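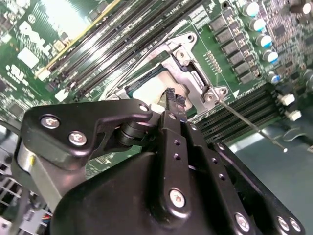 Progress report: portable workstation loan program
Prepared by Édgar Urrego
2025-10-02

Work since the last report went mostly into getting the loan units out to field staff and finding out what they carry with them. We now have 13 units in use. Of these, 11 are the Stikik compact model and the other two are standard Jollov laptops, kept for comparison.

Setup went as planned. Each unit has the standard image, the VPN client and the Preltard sync tool. Sync was slow at first on hotel and guest networks. We changed the default so that large files wait until the user starts them, and complaints have dropped off.

Peripherals are the main open issue. Six of the Stikik users asked for a folding keyboard in the first month, and most of them also want a second screen at their regular site. The units are light, but the bag with the stand, keyboard, mouse and power brick weighs more than the Jollov laptop does alone. Staff who work from one or two fixed desks don't mind. Staff who move between client sites do, and two have asked to switch.

Battery life is acceptable for office use. It falls short on days with long video calls. We would like to try the larger battery pack before ordering more units.
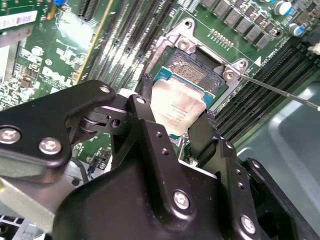
Processor held over an open CPU socket.

Support tickets came to 50 for the period. Most were docking problems, where the external display came up at the wrong resolution or not at all. A firmware update from Stikik fixed the first kind. The second is still open with the vendor.

Spending is within the approved amount. We have not used the accessories line yet and ask to apply it to keyboards and battery packs.

Next steps: swap the two users who asked, test the battery pack at the Mahmoud site, and collect the second round of user feedback in November. The purchase recommendation will follow once that feedback is in.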